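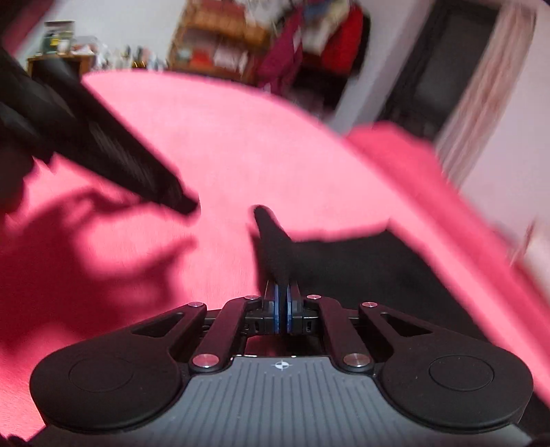

Figure 1. Gripper over pink fabric.

COS 551 Color Cosmetics: Formulation and Evaluation
Unit 5: Pressed Powder Eyeshadow
Instructor: Despina Filip
Lab supervisor: Teodor Mocanu

Reading before lab: chapter 2 of the course pack (pigments and fillers). Bring the worksheet from Unit 4.

5.1 What is in the pan

A pressed eyeshadow is a dry powder held together by a small amount of liquid binder and by pressure. The dry part is called the base. It contains fillers, pigments, pearls if the shade calls for them, and a dry binder. The liquid part is usually an ester, a silicone, a light oil, or a blend of these.

Fillers. Talc and mica are the usual choices. Talc gives slip and presses well. Mica is more transparent and leaves a slight sheen. Silica takes up oil and reduces shine, but too much of it makes the cake brittle. Boron nitride gives a creamy feel at low levels and costs more than the others.

Pigments. Iron oxides cover red, yellow, and black, and most browns are blends of the three. Ultramarines give blue, violet, and pink, and are sensitive to acid. Chromium oxide gives a dull green. Titanium dioxide is used for white and to raise coverage. Check each color additive against the list for the eye area before it goes on your formula sheet. A pigment allowed on the lips or face is not automatically allowed near the eye.

Pearls. These are thin platelets, most often mica coated with titanium dioxide or iron oxide. Small particles look satiny. Large particles look sparkly and cover poorly. Platelets break under heavy shear, so pearls go in last and are mixed gently.

Dry binder. Zinc stearate and magnesium stearate are the common ones. They help the powder stick to the skin as well as to itself.

5.2 Order of work

Weigh the fillers, dry binder, and matte pigments. Blend until the color looks even, then mill. Scrape down the walls of the mill and run it again. Rub a pinch of powder on white paper with a spatula. Streaks mean the pigment is not yet dispersed and the batch goes back in the mill.

Add the liquid binder slowly with the blender running. Poured in all at once, it makes wet lumps that show up later as dark spots on the cake. Pass the batch through a sieve. Fold in the pearls by hand or at low speed.

Fill the pan above the rim, lay the ribbon over it, and press. Matte shades are pressed 2 times in this lab, lightly and then at full pressure, to let air escape. Write both settings on the sheet.

5.3 Faults

Glazing: a hard, shiny skin forms on the surface and the brush stops picking up color. Too much liquid binder, or too much pressure. Oil carried over from the skin by the applicator causes the same thing in use.

Crumbling: the cake breaks at the edge or falls out of the pan. Too little binder, too little pressure, or a high share of large pearls.

Capping: the top layer lifts off in one piece. Trapped air. Slow down the first press.

Fallout: loose color lands on the cheek during application. Often seen in dark mattes and in glitter shades. Raise the dry binder before you raise the liquid.

Color shift: the swatch on skin does not match the pan. Some shift is normal, since the skin oils wet the pigment. A large shift points to poor milling.

5.4 Swatch test

Clean the inner forearm and let it dry. Take one stroke from the pan with a clean fingertip and apply one stroke to the skin. Repeat beside it with a flat brush. Do not use primer in the first round. Score pickup, coverage, evenness, and fallout, each from 0 to 5. Judge mattes and pearls separately; the scores are not comparable.

Lighting affects the result more than students expect. Use the daylight booth for every score. Swatches judged at the bench have to be repeated.

5.5 Drop test

Place the pressed pan in its compact, close it, and drop it flat onto the board from the marked height. Open and inspect after each drop. Record the first drop at which a crack appears and the first at which powder comes loose. Use a fresh pan for each formula.

5.6 Lab groups

Group 1, Ruxandra Roman and Aurel Pop: matte brown, talc base.
Group 2, Lerato Lekota: same shade, mica base. Lerato shares the press with Group 1.

Both groups use the Wellenstead pans. The Julano pans are shallower and are kept for Unit 6.

Hand in: formula sheet with percentages adding up to 100, press settings, swatch scores, drop results, and one paragraph on which fault you would correct first and how. Reports are due at the start of the next lab.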